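Okay, slide one is just my name, so say hi, thank Teresa Horgan for the invite, and get moving. I've got 40 minutes and I always run over!

Start with the whiteboard story. When I moved into the Plorstead office we had one giant board on the wall, and whatever went up on it stayed up. There was a phone number on there for most of a year (I think it was a plumber?). People wrote around it. So my pitch was simple: small boards, on the tables, and you wipe them when you leave.

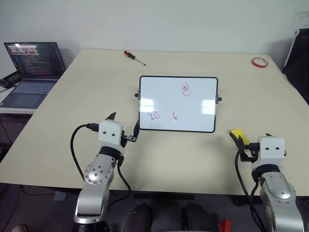 Plorstead Shared Spaces Team

Let this one sit for a second. It's the tabletop kind, thin black frame, a knob on each side where it pivots on the stand. Ask the room what they think the red marks mean: an @ with a circle around it, a 10 with a loop, and a 6 with no circle at all. Wait for guesses. My point is that marks like these make sense to whoever wrote them and to pretty much no one else, so why are we so scared to erase them?

Then the three rules. Snap a photo if you need it, wipe the whole board (corners too, please), put the eraser back by the stand. Mention we started in July with the Juren room and I was the worst offender.

If there's time, do the marker cap rant. If not, skip to questions and remind them the sign-up sheet is by the door.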